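Equipment Support Request: Two-Arm Sorting Cell, Bench 5
Site: Lastmont Assembly Training Hall
Submitted to: Whitlock Automation Support Desk
Category: Gripper alignment and calibration
Priority: Normal
Status: Open, monitoring

Summary of the problem

The right arm of the Bench 5 cell stops short of its pick position when it is sent to the bins. The left arm does not show the fault. The cell does not raise an alarm. The Pidach controller reports each move as complete, and the arm then closes its fingertips on air above the part. Operators have been clearing this by jogging the arm down by hand, which is permitted under the site procedure only for recovery and should not be used to keep a run going.

The fault was first entered in the bench log in April, after the right gripper had been removed for cleaning and refitted. The hall requests confirmation that the steps below are complete and in the correct order.

Initial response from the support desk

Please do not change the taught positions at this stage. If the gripper has been seated incorrectly, new positions will hide the fault and will be wrong again after the next cleaning. Stop the cell, apply the lockout, and report the following:

Gripper mounting screws: condition and tightness
Mounting face: clean or dirty
Fingertips: wear, and whether both close on the same line
Tool length stored in the controller for each arm
Date of the last full home routine

Entry 1, 08:20
Lockout applied. Right gripper removed. One of the mounting screws had been tightened against a burr, and the gripper was sitting at a slight angle to the wrist. The burr was dressed with a fine stone and the face wiped with a lint-free cloth. The left gripper was checked in place and left alone.

Entry 2, 09:05
Gripper refitted. Screws tightened in a cross pattern, in 3 passes, to the value on the maintenance card. Both fingertips close on the same line. Light wear was found on the inner face of one tip. It is within the limit and has been noted for the next service.

Entry 3, 09:40
Stored tool lengths compared. The left arm matches the maintenance card. The right arm is set 3 mm longer than the card. The hall has no record of who changed this value or when. It is likely that an adjustment was made to make up for the tilted gripper. The value has not yet been corrected, pending advice.

Response from the support desk

The value should be returned to the figure on the card. Save a copy of the present settings first and attach it to this ticket. After the change, run the full home routine on both arms, including the left. The two arms share a reference, and homing only one of them can leave a small offset between them.

Before homing, move the bins and any loose tools out of reach of both arms. The home routine does not follow the normal clearance path.

Entry 4, 10:30
Settings saved and attached. Tool length corrected. Table cleared, both arms homed without error, and the bins put back. The arms were then brought over the table at low speed with an operator at the stop button. 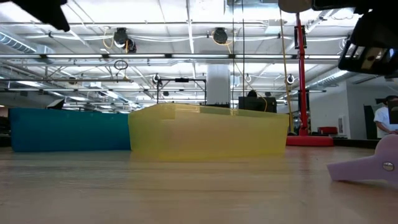
Cable runs were checked through the full travel of each arm before the speed was raised. One cable tie on the right arm had been pulled tight enough to restrict the wrist at the end of its turn. It was cut and replaced with a looser one. The restriction is not thought to have caused the original fault, but it would have added load to the wrist motor.

Entry 5, 11:15
Test run of 37 picks completed with the right arm at reduced speed. No short stops. A second run at normal speed has been deferred until the shift change so that it can be observed by the afternoon operator.

Request from the support desk

Please carry out the normal-speed run and report any pick that needs a second attempt, even if the arm recovers without help. Please also restrict editing of tool lengths to the supervisor login. Instructions are in the Restside configuration guide, under user levels.

Entry 6, 14:50
Supervisor restriction applied. Maintenance card amended to require a check of the mounting face each time a gripper is refitted. Normal-speed run in progress. Ticket to remain open until the result has been entered.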